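3.2 Hand-held gripper kit

The second product in our review is the Moradi kit, a pair of hand-held grippers sold with one camera per tool and a separate head camera. Zuvberg supplies it as a bundle with gloves and cabling. We used it for two weeks on short tabletop tasks, among them placing a bar of soap on a soap dish. Figure 2 gives the operator's view and the view from a gripper camera.

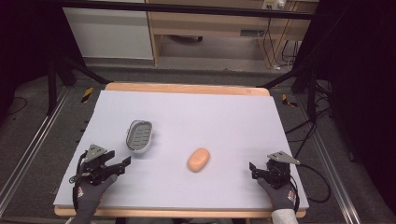
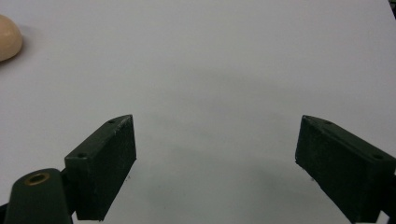 Figure 2. Moradi kit during the soap task. First view: head camera, both grippers at the board. Second view: gripper camera, fingers open.

Each operator recorded 100 episodes. Botha and Acuña handled the soap task, and Bustos checked the recordings against the task sheet. We discarded 23 episodes, mostly for tracking loss when a triangular plate was turned away from the head camera. The wide gap between the open fingers leaves much of the tabletop in view of the gripper camera — useful when lining up a grasp.

The cables were the main complaint. Both operators asked for a longer lead on the right tool. The fingers are held by screws and can be changed with a hex key. The Pakico kit (Section 3.3) has fixed fingers and a lighter handle.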